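Jinellow: Progress Report to the Funder on Vaccine Temperature Control in Outreach Clinics

19 Jul 2020
By the Jinellow project office 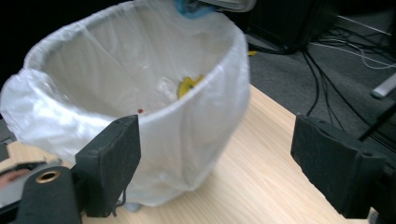
Lined waste bin on a light wooden tabletop.

Summary of the period

The project measures the temperature of refrigerated vaccines between the district store and the point of use in outreach clinics. The reporting period opened in March, when the first loggers were issued at the Vinduvport store. Cabello joined later in the period, once its replacement refrigerator had been installed and mapped.

The stores have now logged 608 outbound trips between them. A trip is counted when a carrier leaves the store with at least one logger inside and is closed out when the logger is read on return. Of these trips, 93 percent gave a complete record. The remainder had gaps, most of them caused by loggers that were started late or stopped before the carrier was unpacked.

Field work was slowed by restrictions on travel and on the number of staff allowed in one room. School sessions were canceled in both districts. The routine infant sessions continued, and most of the data in this report come from them. No change to the total budget is requested. A change to the order of the remaining work is set out under "Schedule."

Logger data

The main finding so far concerns cold and not heat. The stores had expected warm readings late in the session, when the carrier has been opened many times. Such readings did occur, but they were short and mostly followed a lid left unlatched. Readings below 2 degrees Celsius were more common. They clustered in the first part of the trip, before the carrier reached the clinic.

The pattern fits ice packs that were loaded straight from the freezer. The written procedure at both stores calls for packs to be conditioned, meaning left out until water can be heard moving inside when the pack is shaken. Staff interviews suggest that the step is understood but is hard to fit into the morning. At Vinduvport the packs are taken out when the first person arrives, and the first carrier may be packed soon after. At Cabello the freezer is in a separate building, and packs are moved and loaded in one operation.

Low readings matter because several of the vaccines in the routine schedule contain an aluminum salt and lose potency if frozen. A reading below the lower limit does not show that a vial froze. The logger sits beside the vials and responds to the air and the nearest pack. The project therefore reports these events as exposures and makes no statement about potency. Vials from trips with a low reading were held at the store and handled under the existing local procedure, including the shake test where it applies.

Warm readings were examined separately. Lid-open time was taken from the light sensor in the logger. A single opening of up to 30 minutes was recorded at one session, and the air temperature in that carrier rose above the upper limit before the lid was closed. The other long openings were shorter and did not cross the limit. Clinic staff report that the lid is left open when one person is both drawing doses and filling in cards.

Position of the logger

Early in the period, loggers were placed wherever there was space. Readings from loggers touching a pack could not be compared with readings from loggers in the middle of the vials. A fixed position was adopted, with the logger in a mesh sleeve tied to the center of the vial tray. Trips recorded before the change are kept in the data set but are flagged, and they are left out of any comparison between stores.

Two carriers at Vinduvport are an older pattern with no tray. For these, the logger is placed in a vial box of the same size as the stock boxes. We consider this acceptable but not equal to the tray position. The two carriers will be analyzed as their own group.

Equipment

The loggers were supplied by Braroteck. Performance has been adequate. Clock drift was checked at each download and was small enough to ignore for the purpose of matching readings to the trip log. Battery life has been shorter than planned for units kept in the refrigerator between trips. Units are now stored at room temperature and placed in the refrigerator the evening before use.

The reader software produced duplicate files when a logger was read a second time without being reset. Duplicates were removed by serial number and start time. Braroteck has issued a revised version of the software, which was installed at Vinduvport and is pending at Cabello. Until it is installed there, the Cabello files will go through the same manual check as before.

The replacement refrigerator at Cabello was mapped with loggers on each shelf, first empty and then with a normal load. The top shelf near the rear wall ran colder than the rest. It has been marked as unsuitable for freeze-sensitive stock, and water bottles are now kept there. The display on the door agreed with the middle shelf and did not reflect the cold spot. The Vinduvport refrigerator was mapped before the project began and was not mapped again.

Training

Training was planned as a one-day session at each store with practical work in pairs. Under the room limits in force, it was split into short sessions held at the packing bench. Content was cut to pack conditioning, logger placement, starting and stopping the logger, and completing the trip form. The section on reading a temperature chart was moved to a printed handout.

Completeness of the trip forms improved after the sessions. The field most often left blank is the time at which packs were taken out of the freezer. This field is needed to test the explanation given above for the low readings. The form has been changed so that the time is entered before the carrier number, and the packing bench at each store now has a wall clock.

Some clinic staff were trained by colleagues and not by the project. We have no record of what was covered in those cases. A short checklist will be issued so that informal training follows the same steps.

Changes to the protocol

The protocol originally compared conditioned ice packs with cool-water packs by assigning each store to one method. With the stores now known to differ in layout, freezer location and carrier type, a comparison between them would say little about the packs. We propose that each store use both methods in alternating blocks. The blocks will be set in advance by the project office and will not be changed to suit the weather or the workload.

Cool-water packs are chilled in the refrigerator and hold less cold than ice. They remove the freezing risk on the trip but may not last through a long session in hot weather. Sessions at the farthest clinics will therefore carry a spare set of ice packs in a second box, kept apart from the vaccine. Use of the spare set will be recorded on the trip form.

The review board that approved the study has been sent the amendment. The alternating blocks will not begin until written approval is received. No patient data are collected under either version of the protocol, and the vaccines given are the routine stock.

Spending

Spending on travel was below plan. Spending on consumables was above plan, chiefly for logger batteries and for cleaning supplies needed when equipment is passed between staff. The cost of the shelf mapping at Cabello was met from the equipment line, as agreed.

We ask the funder to approve a transfer from travel to consumables within the existing total. A line-by-line statement is provided separately in the format required by the grant terms. Freight for the second order of loggers has been invoiced but not yet paid, and it is shown in that statement as a commitment.

Risks and open points

The return of school sessions is outside the control of the project. School trips involve longer travel and larger loads, and infant session data cannot stand in for them. If school sessions do not resume within the project period, the final report will be limited to infant sessions and will say so in its title.

Seasonal influenza vaccine will be added to the carriers in the fall. Larger deliveries are expected at both stores, and refrigerator space at Vinduvport is limited. The store has been asked for a loading plan. We have not yet received it.

Holding stock after a low reading places a burden on the stores. At Vinduvport the quarantine shelf was full on more than one occasion - on those mornings, outgoing stock had to be repacked from sealed cartons. If the number of low readings does not fall after the change in conditioning practice, the holding procedure will need to be reviewed with the district.

Schedule

Work planned for the next period, in order:

Install the revised reader software at Cabello.
Complete the written instruction on pack conditioning, including a fixed time for taking packs out.
Begin alternating blocks at both stores, subject to approval.
Map the Vinduvport refrigerator under the larger fall load.
Issue the checklist for informal training.

The cost analysis has been moved to the end of the project. It depends on how often spare packs are used, and there will be no data on that until the blocks have begun. The next report will give results by store and by carrier type, with trips recorded before the fixed logger position shown in a separate table.

Related items

Jinellow: Inception Report
Refrigerator Mapping at Cabello: Method Note
Trip Form and Instructions for Packing Staff
Conditioning Ice Packs: Bench Handout
Vinduvport Store: Baseline Equipment List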